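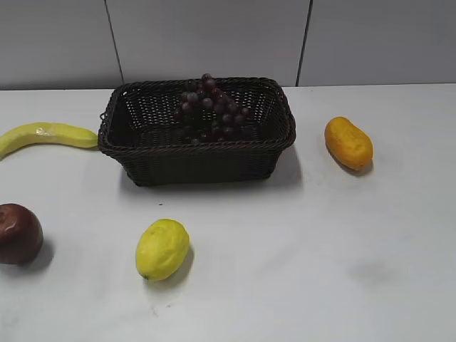 Cumis building, second floor break room – annual walk-through

Entry door: closes and latches. OK.
Exit sign: lit. Battery test passed.
Extinguisher by the sink: gauge in the green, tag last punched in August. Pin seal missing – replace.
Outlets at counter: GFCI trips and resets. OK.
Microwave: door seal worn at the lower hinge. Take out of service until Mellor has looked at it.
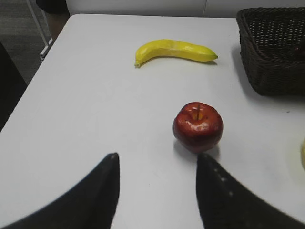 Refrigerator: 10 inches of cord pinched behind the left foot. Freed during the visit. Check again next time.
Smoke detector, unit 1307: sounded on test. Replace by date is still good.
Ceiling tile over the coffee maker: brown stain, same size as last year. Comment from last year says "monitor." Please have somebody go up and look at the pipe.
Hot water at tap: 118 allowed by site rules, not measured, thermometer left in the truck.

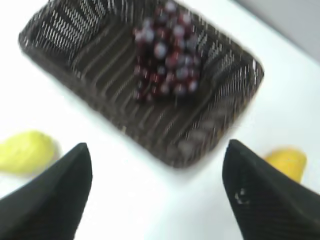 Posted by Himix Property Safety, 17 October 2019

Floor: one loose vinyl edge near the door, trip hazard. Tape is not a repair.
First aid kit: burn gel expired, eye wash OK.
Items checked: 83 on this floor, 8 still open. Open items go to the Skidska work order list – closed ones stay in the binder.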